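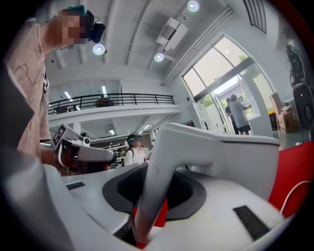 Does automation take the whole job away from a worker?

Most of the time it takes some of the tasks, and the person ends up with a different mix of what's left, plus a few new tasks that come along with the machine.

That's the short version, and if you missed class you could get by on it for a day or two. The rest of these notes go over what we talked about with the Brergate case, with some things I forgot to say (sorry, I got carried away with the packing line again!).

Notes for Unit 6, Work and Automation
Neelam Chaturvedi
Updated December 26, 2022

Jobs and tasks

When I worked in the returns department at Brergate, in Cutlow, my job title was "returns clerk." Try writing down what a returns clerk does all day, though, and you get a surprisingly long list. Open the box, find the slip, check the item, decide if it can be sold again, fold or rewrap it, put it in the right bin, call the customer if something's off, and tell the new person where the tape is. I did this as an exercise with my old shift and we stopped at 30 tasks because the whiteboard was full.

A machine gets bought for one or two items on that list. At Brergate it was the Anell, an arm that moved sorted goods from the bench to the bins. I liked it fine. My shoulders liked it a lot. But moving things to the bins was also when I stretched my legs and chatted with the people at the other benches, and after the Anell came in I stood in one spot for most of the shift. You won't find that in a sales brochure, and it's the kind of thing I want you to look for in your interviews.

Who teaches the machine?

This is the part you had the most questions about, so I'll go slower. The older way is that an engineer writes out the motions: go to this point, close, lift, go to that point. It works nicely when every part is the same and sits in the same place. Returns are a mess (a sweater, then a toaster, then a sweater with a toaster cord wrapped in it), so writing out every motion gets hopeless pretty fast.

The newer way is learning from demonstration. A person does the task, the movement and the view get recorded, and software is trained on lots of those recordings. Sometimes the person steers a robot arm from a distance. Sometimes they hold a gripper in each hand and do the task with those, often with a camera on the head as well. The printed square markers help the software work out where the gripper is in space.
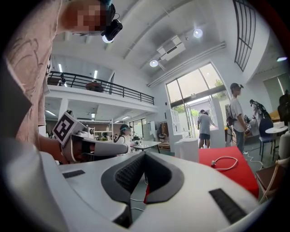

So demonstrating becomes work too, with a workday and sore wrists and a supervisor, and we should look at it the way we look at any other work. In the class example, a trainee was asked for over 300 repeats of the same fold. Think about what that means for your hands, and for your attention! By the end you're folding for the recording and you've stopped seeing the shirt.

Some things to think about here:

Skill. A gripper has far less feel than your fingers. People who are quick with bare hands often have to slow way down, and the slow version is what gets learned from.

Credit. If your way of folding is what the machine copies, what do you get for it? The Cordero reading takes one side of this and takes it hard. I agree with maybe half of it, and I'd like to hear where you land.

Privacy. A camera on somebody's head sees coworkers, screens and whatever is on the table. Ask who agreed to that, and when, and whether they could have said no without it costing them anything.

Pay. Demonstration work can be paid by the hour or by the usable recording. Under the second plan, who decides what's usable? In class a few of you said "the software," so please think about who set up the software.

What to ask a worker

Please don't start your interview with "are you worried about robots?" You'll get a shrug or a speech. Ask what they did yesterday, start to finish. Ask which part of the day got shorter in the last few years and which part got longer — the longer part is usually where the good stuff is. Ask who they call when the machine stops, and what they do while they wait.

For next time

Read the Cordero chapter, then pick one job you know well and list its tasks. Aim for at least 20. Mark the ones you'd happily hand over and the ones you'd miss. Interviews aren't due until May, but if you need me to sign a letter for your workplace, bring it early — I lose paper.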